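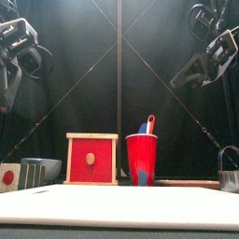

The water company says the leak is mine to pay for, all of it, and that the meter reading is final. I rent out a small house on Toom Street in Sodham and my bill for May came to $804. It normally runs under $70. The tenants were away for part of the month and a toilet was running the whole time. It was a Trerska fill valve, the plastic kind, and it had stuck open. I have replaced it and the meter holds still now when everything is off.

Genditz Water told me on the phone that they don't adjust bills for leaks inside the house. Is that really the end of it? Has anyone in Sodham gotten part of a bill like this taken off? I can pay it, but I would rather not pay sewer charges on top if there is a way around it.

Posted by toomstreet_owner, 4 August 2018

Ask for the leak adjustment form. The people who answer the phone will tell you no, and they are right that the water part stays as it is, but the sewer part is billed separately and can be reduced. I did this two years ago for a broken pipe under the kitchen sink. You need the receipt for the repair part, a short letter saying when you found the leak and when you fixed it, and a meter reading taken after the repair. I sent mine by mail and also dropped off a copy at the office.

It took 11 weeks to hear back. Keep paying your normal amount in the meantime and write the account number on the check, or they will add late fees. They went by my average use for the same months of the year before and took off most of the sewer charge above that.

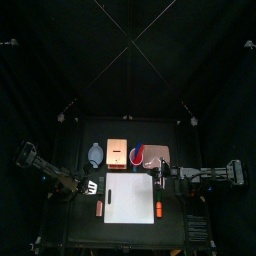 One more thing on the letter - keep it to one page and leave out anything about the phone call. The person who reads it only wants dates and readings. If you did the repair yourself, say so and attach the store receipt. A plumber's invoice is better if you have one, but they accepted my receipt without asking for anything else. You should also ask for a payment plan when you turn in the form. It is a separate request and goes to a different desk.

Posted by oldpipes

Same thing happened to me, they wouldn't budge. Good luck.

Posted by grasscutter_k

I manage a few rentals in the area. The form oldpipes mentions is for owners only, so your tenants can't file it even if the account is in their name. Check that first. If it is in their name you will have to have it switched over before you send anything.

For next time, put dye tablets in the tanks when a tenant moves in. A valve stuck open can use 900 gallons in a day and you may not hear it from the next room. I now replace the fill valves every 3 years whether they need it or not. They cost very little and the job takes a few minutes - shut off the supply, flush, unscrew the old one, and have a towel ready. Ask the tenants to shut off the main if they will be gone more than a couple of nights. Mine have it written in the lease.

Posted by sodham_rentals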